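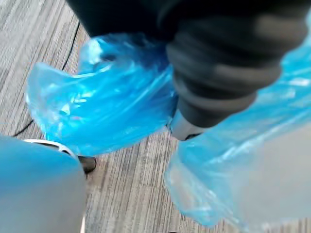

Open afternoon at Rellia, Bolholm

Rellia opened its serviced offices at Bolholm to visitors one afternoon in August, and as our own lease is nearly up we went to have a look. The two of us took the bus from Mosell and were there just after 2. Entry was free but you had to sign in at the desk.

The tour starts on the ground floor with the post room and the bike store, then goes up to the shared office space. There is room for 196 desks in all, let singly or by the room. We asked about small rooms and were told the waiting list is short at the moment.
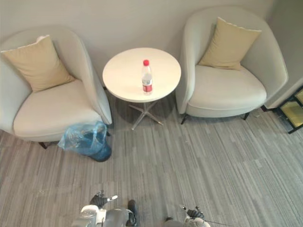

Coffee was served in the kitchen, and we had a long talk there about cleaning. It is included in the rent, bins and bin bags too - at our present place we pay extra for both. Bins are emptied every evening and the liners changed at the same time. Bag rolls come in boxes of 200 and are kept in the cupboard by the lift, so tenants can help themselves during the day.
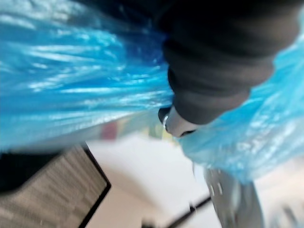

Meeting rooms are booked through a system called Vlad, on a screen by the stairs. It was slow when we tried it. The largest room can be opened up for talks and takes 100 people standing, fewer with chairs.

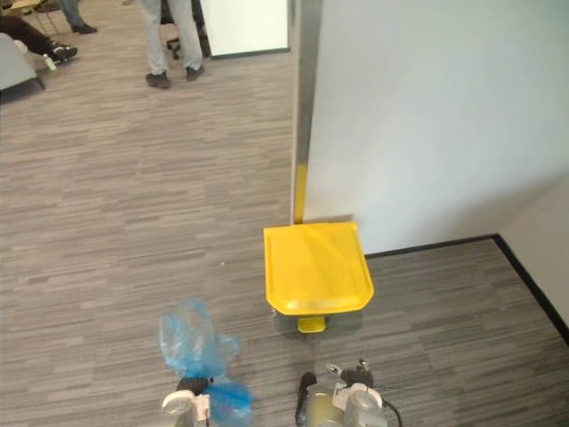 Waste sorting is done by colour of bin, and the list of what goes where is in the welcome pack. I would have liked a copy of it on the wall as well. The yellow bin has a foot pedal and stands right in against a corner, so it takes up little of the walkway. Paper is collected separately on each floor.

We left at half past four with a price list and a floor plan. Parking is limited and has to be paid for by the month. The next open afternoon is in October.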